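Bingo hall licence hearing put back to November after late objections

A decision on the new licence for the old Scanlon bingo hall has been put back to November, after a run of late objections landed in the final week of the consultation.

The hall, shut for four years, was bought last winter by Plurnow, which already runs two smaller venues on the coast. The firm wants bingo in the main room six nights a week, a bar upstairs and a row of gaming machines in what used to be the cloakroom. It is the machines that have caused the bother.

Councillors were due to vote this month. Instead they sat for just under an hour, heard from both sides and agreed to wait for a fuller report on opening hours, parking and the age checks on the door.

Cathal Lenihan, speaking for Plurnow, said the firm was disapointed but not put off. "We were ready to go. The seats are in, the boards are up, we've got people waiting on start dates. Another delay costs money but we'll be back and we'll answer whatever they ask."

The main room holds 500. Plurnow reckons it will fill maybe a third of that on a normal night and a good deal more when there's a linked game with the bigger prizes. Bingo books would be sold on paper and on hand-held screens, with the caller working live from the old stage. No recorded calling, the firm says, at any session.

Objectors had a different list. Late taxis. Smokers on the steps. A primary school two streets off. And the machines, again and again.

Siobhán Egan, who lives opposite, told the meeting she had nothing against bingo. "My mother played in there every week of her life. I'd go myself. But a bingo hall with a few machines at the back turns into a machine hall with a bit of bingo at the front, and we've all seen it happen in other towns."

A petition against the machines carried 2562 names by the time it was handed in. Plurnow's own survey of former members got nearly 160 replies, most of them in favour of reopening and quite a few asking about the price of tea.

Lenihan was pressed on the survey. Had it mentioned the machines? It had, he said, on the second page. There was some laughter from the public seats at that and the chair asked for quiet.

Hours are the other sticking point. The application asks for a midday opening and a close at 1am, with last entry at 11.30pm. Residents want midnight at the latest. Plurnow has now said it would accept midnight on weeknights but not at the weekend, when it expects to make most of its takings from the late session.

On age checks the firm says every player will be signed in at the desk and anyone who looks under 25 will be asked for proof. The machines would be behind a second door with a member of staff on it. Úna Ní Bhriain, for the residents' group, wanted to know what happens when that member of staff goes on a break. She was told cover would be arranged. She asked for it in writing, and it'll be in the November papers.

There was backing for the plan as well, it should be said. Traders on the street have had a dark building in the middle of the row since the hall closed and most of them want the lights back on. Caoimhe Horgan of Goten, the café on the corner, said evening trade had never recovered. "They used to come in to us at six for a bite and go over at seven. You could set your watch by them. I'd take that back tomorrow, machines or no machines."

A second operator, Fasero, had shown an interest in the hall before Plurnow bought it, and one councillor asked if that offer was still alive. It isn't. Fasero has since taken a unit at the retail park and plans a smaller club there, bingo only, with a separate application expected in the new year. That could mean two halls in a town that has had none, and there was a bit of head-scratching about whether there are enough players to go round.

Suryani Siregar, who ran the members' club in the hall's last years, thinks there are. She told the meeting she still gets asked every week when it's coming back - in the post office, at the bus stop, once at a funeral. Since the closure she has kept a small game going for former members in a borrowed room, for prizes only, no cash. The numbers have held up.
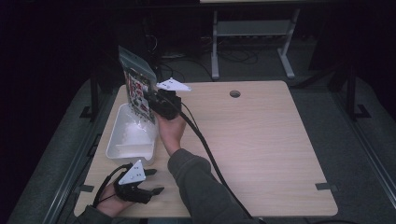 Small-prize bingo of that kind doesn't need a licence like the one Plurnow is after, provided the stakes stay low and nobody's making a living out of it, and Siregar says hers never will. Players bring a pen and a cushion. She has offered to hand the whole list of regulars over to the new hall if it opens, on one condition: that the afternoon session stays cheap. Her advice for anyone wanting to start a game of their own in the meantime is to keep it plain. A table, decent light, a clear resealable plastic bag to keep the bits together, and someone with a good loud voice. Tea helps. She'd like to see the afternoon price fixed for the first year and has written to Plurnow asking for it, no reply as yet.

Lenihan said after the meeting that he hadn't seen the letter but would look it out. Ticket prices had not been set, he said, and he wasn't going to guess at them on the steps of the town hall.

Licensing officers will now draw up the fuller report. They've been asked to look at noise from the rear exit, which opens on to a lane with bedrooms over it, and at whether the number of machines could be capped below what's been applied for. Plurnow hasn't said what figure it would live with. Egan said afterwards that her figure was none.

If the licence goes through in November the firm says it could have the doors open within weeks, in time for the Christmas games, with a free evening for former members first. If it's refused there is a right of appeal, and Lenihan didn't rule that out.

Written comments sent in for this month's hearing will still count and don't need to be sent again. New ones can be handed in at the town hall desk untill 5pm on any working day before the report is published. Speakers for the November hearing have to put their names down in advance.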